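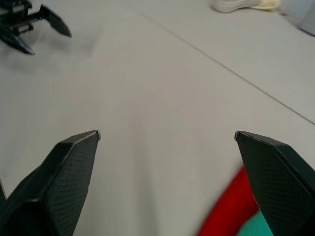 Week 5: Women's work and the franchise

Reading: Moreira reader, chapter 8, up to the section on the laundry strike.

Last week we looked at who could vote in town elections before the national law changed. In Setent, a widow who paid rates in her own name could vote; her married sister could not. The test was property, and many working women failed it even after the first reforms.

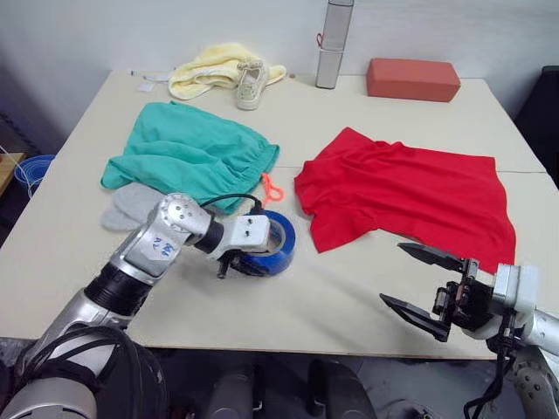 The Nirnon petition is the main source for the seminar. It carries 58 names, over 30 of them from the mill district. Most signed with a full name, a few with a mark. Look at how the text asks for the vote — as a right, or in return for work done? The wording shifts between the first and second paragraphs.

Compare it with the Didik pamphlet, which was written for a wealthier reader and says very little about wages.

Bring one page of notes on both sources. Essay titles go up in April.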